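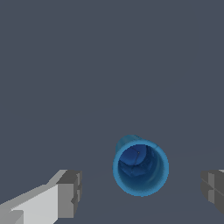 ## Gillari Street Market to Drop Disposable Cups

Jul 21, 2024

Drinks stalls at the Gillari Street Market will stop handing out disposable cups next month and switch to a deposit system run by Flondow, a local dishwashing firm.

Customers will pay $2 for a reusable cup along with their drink. They get the money back when they return the cup to any drinks stall or to the return counter beside the Lanz Avenue entrance. Cups do not have to go back to the stall they came from.

The market tried the system on weekends in March with 11 stalls. All 41 stalls that sell coffee, juice or other drinks will now take part. Flondow has ordered 2,000 cups and will collect used ones twice a day for washing at its plant in Pirna Park.

Stallholders will not be charged for the cups during the first six months. After that they will pay a weekly fee based on how many they use. The market office has not set the fee yet and says it will post the rates on its notice board before the free period ends.

Of the 277 shoppers who filled out a survey after the trial, most said they would use the cups again. The most common complaint was the line at the return counter around lunchtime. A second counter will open near the fish hall to deal with that.

Shoppers may still bring their own mugs, and several stalls plan to keep their discount for doing so. Food containers are not part of the change.

Lost cups can't be replaced for free, and the deposit on a broken cup will be paid back only if the pieces are returned. Market hours stay the same.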